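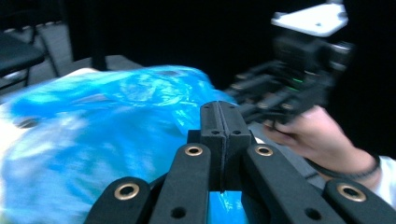 Review: The Boltlow Hand-Held Gripper Pair, as Demonstrated at the Brondari Open Day

Reviewed by Najwa Majali for the Qaisi Equipment Lending Office

The Brondari workshop opened its doors to schools and lending offices on Saturday, December 22, 2018. This office attended in order to judge whether the Boltlow gripper pair should be added to the shelf of equipment lent to teaching departments. The pair is sold as two hand-held tools, one for each hand, and is meant for recording how a person carries out a task so that a robot arm may later be taught to do the same.

Visitors were admitted in small groups, and each group was given a turn at the table after a short talk. The task set for the day was the handling of a thin blue plastic bag over a white object. It was a fair choice. Soft plastic folds, slips and changes shape each time it is touched, and a tool that manages only blocks and cups is of limited use to our borrowers.

Build. The tool is mostly black, with four linkage fingers and a pair of upright jaw pads in the center. Brass grommets are set near the ends of the fingers. The pads are of a black, foam-like material with rounded upper corners, and they meet along a thin, straight seam. This last point matters for film and thin bags, where a gap between the pads will let the material escape. A small green light on the body can be seen from the other side of a table, even in a dark room.

Handling. The grip suited adult hands of most sizes. One member of our party, who is left-handed, reported no difficulty. The linkage moves smoothly, although the return is stiffer than that of the Fanalero model now on loan, and users will notice it in the forearm after a long session. Picking up a single layer of plastic took practice. First attempts tended to push the bag along the table, and staff advised a slower approach with the jaws held lower.

Care and cost. The pads are treated as a wearing part. Brondari staff suggested replacing them after 2,000 closings in classroom use and stated that 3,000 is possible with lighter work. A set of pads is supplied with each tool. The printed guide is clear on fitting them but says little about cleaning, and we have asked for further advice in writing.

The open day itself was well run. The talk could have been longer, and the 200 places offered were taken early, so departments wishing to attend the next one, planned for May, should apply in good time.

Recommendation. Suitable for loan to departments with a trained supervisor. This office will request one pair on trial.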